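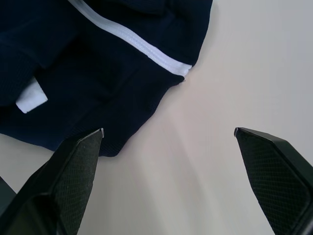 Navy knit garment with white side piping, on the table. White tag at left, no legible print.

Navy knit with white piping: how to wash and fold it, no readable label

Posted in Laundry & Fabric Care

I help run the kit for a youth athletics club. We have a set of navy knit bottoms with a narrow white piping sewn into the side. The fabric has a fine ribbed or waffle-type texture. Each one has a white label inside, and on most of them the print has washed off completely, so I have no fiber content and no temperature to go by. The supplier was a small outfit called Flelholm that no longer answers email.

I have two problems.

The piping is going gray-blue. It is worst near the hem, where the white trim wraps over the edge. The navy itself still looks fine. I have been washing everything at 103 degrees F with ordinary powder, full load, then tumble drying on medium.

The second problem is folding. I fold on a smooth table and the knit slides around. The legs twist, the piping ends up wandering diagonally across the front, and after a week on the shelf there is a crease in the wrong place. Some of the hems have also started to fray a little where the cut edge shows.

What I would like to know:

Is the gray on the trim dye transfer, or is it just dirt and detergent residue? Can it be reversed without lightening the navy?

What is a safe default wash when the label is blank?

Is there a folding sequence that keeps the side seam straight?

I have already tried an oxygen soak on one pair. It was a short soak, maybe too short, and I could not see a difference. I have not tried chlorine bleach and would prefer not to.

Posted by wicket_and_peg
Wednesday, 7:40 p.m.

saltmarsh_laundry

Taking these in order.

1. Dye or dirt

Test before treating. Dampen a white cotton cloth with warm water and a drop of liquid detergent, lay it on the navy part at an inside seam, and press with your thumb for a minute. If the cloth picks up blue, the navy is still shedding dye and your trim is being stained in every wash. If the cloth stays clean, the navy is stable and the gray is either old transfer or detergent residue.

To separate those last two, wash one garment alone with no detergent at all and look at the water partway through. Suds or cloudy water means residue. With powder and a full load, residue is quite likely. Powder that has not dissolved tends to lodge in textured knits and along seam lines, and piping has a seam running down its length.

2. Removing it

For residue: one warm wash with no detergent, extra rinse, half load. Repeat once if the water still clouds.

For transferred dye: oxygen bleach is the right product, but time matters more than dose. Dissolve it completely in warm water first, then add the garment. Keep it under the surface and leave it up to 4 hours. Check the navy at an inside seam first, using the same solution on a small patch. A few dark dyes do lighten with oxygen products, and you will only find out by testing.

Do not use chlorine bleach. Athletic knit often contains some elastane, and chlorine degrades elastane. It will also take color out of the navy right beside the piping, and the line will be visible from across a field.

Be aware that if the piping is polyester and the dye has been heat-set in the dryer, you may get only a partial result. Stop after the second soak. Past that point you are mostly wearing out the fabric.

3. Default wash with a blank label

Cold water, gentle cycle, inside out, liquid detergent, half load, short spin. No fabric softener. Dry on a rack or a line. If you have to use a dryer, use the lowest heat and take the garments out slightly damp.

That setting will not hurt cotton, polyester or a blend of the two. It will be slower to remove heavy soil, so treat mud separately before the load goes in. Let mud dry, brush it off, then use detergent directly on the mark.

Sort by color and by age. New navy should be washed by itself for the first few cycles. One new pair added to an older load is enough to tint the trim on all of them.

4. Labels

Write a code on each label with a laundry marker while you still have a white patch to write on. We use a letter for the supplier and the wash temperature. It takes a few seconds per garment and saves having this problem again with the next person.

grounds_and_kit

Just use cold water. I do all of ours cold and the white is OK. We had the Brorkham ones with the same kind of stripe, and they were fine for two seasons, then the elastic went and we got new ones.

Also a color catcher sheet. Can't help on folding, I roll mine.

thirdshelf_down

The answer from saltmarsh_laundry covers the wash side. I will add a note on drying and then answer the folding part, which I have had to work out for a rental stock of warm-up suits.

Drying

Your medium tumble is probably contributing to the twist. Piping is usually a woven or a tighter knit strip, and the body fabric is looser. They do not shrink by the same amount. If the body shrinks and the trim does not, the seam ripples. If the trim shrinks and the body does not, the leg is pulled off grain and rotates. Either way the seam will no longer sit where it was sewn.

To check, lay one leg flat and measure along the piping from waist to hem, then along the inseam side from crotch to hem on both legs. Compare with a pair that has seen less washing. If the piping line has shortened by more than about a finger's width relative to the other pair, no folding method will fully straighten it. You can recover some of it by laying the garment damp, pulling gently along the length of the seam, and leaving it flat until dry.

Preparing to fold

A smooth tabletop is the wrong surface for knit. Put down a cotton towel or a piece of old flannel sheet. The knit grips it and stays where you put it. I use a towel with a straight woven border and line the seam up with that.

Find the label before anything else. On a crumpled pair it can be poking out between folds well away from where you would expect the waistband to be, and it is the quickest way to find the inside back. Pick up the waistband at the label, let the rest hang, and give it one shake. Most of the folds fall out at that point. If you start by smoothing from the hem, you push the creases up into the seat and have to do it again.

Folding

Hold the waistband at both side seams, which on yours means at the top of each line of piping. Bring the two side seams together so that one leg lies on top of the other. Label to the inside.

Lay the garment on the towel with the piping along the edge nearest you. Do not smooth the fabric yet. Hold the waistband end still with one hand and draw the other along the piping to the hem. The seam should now be a straight line, and any spare fabric will have moved to the far side.

Smooth away from the seam, across the leg, toward the inseam. Never smooth along the length, as this stretches the knit and you get a wave.

Fold the crotch point in so that the shape is a rectangle.

Fold hem to waistband, then fold once more. For longer sizes, fold in thirds. The piping should show as a single white line down one side of the finished stack, which makes a badly folded pair easy to spot on the shelf.

Put the hems inside the fold. A cut or worn edge on the outside of a stack gets rubbed each time somebody pulls out the pair below it.

Stack low. We keep ours in piles of no more than 4. Knit compresses, and the bottom pair takes a hard crease if the pile is high.

Fraying

A softly frayed hem on a knit is usually the overlock thread failing and the fabric following it. Trim loose ends, do not pull them. A narrow zigzag over the edge will stop it. Where the white trim bends over the hem, put in a few hand stitches through all layers, in white on the trim and navy on either side. That spot is thicker than the rest and many machines skip there.

If you do not sew, a seam sealant such as the Drernus one works on the navy but dries slightly shiny. I would keep it off the white -- it yellowed on ours.

Comments

wicket_and_peg
Thank you both. I did the cloth test on 33 pairs this weekend. Most came up clean, a handful left blue on the cloth, and those are now in a separate bag. The no-detergent wash clouded badly, so there was residue in there whatever else is going on. I have changed to liquid. The longer soak is next. The towel made an immediate difference to the folding.

saltmarsh_laundry
Run the washer itself empty on hot before the next load. If the garments were holding that much powder, the drawer and the drum seal will be as well.

hemline_north
Question on the marker for the labels. Ours faded by June. Is there one that lasts?

thirdshelf_down
Let it dry a full day before washing, and iron over it through a cloth if the label can take the heat. If the label feels like satin, test the iron on a corner first. We switched to the Kristiansen iron-on tapes for the rental stock -- more work at the start, still readable now.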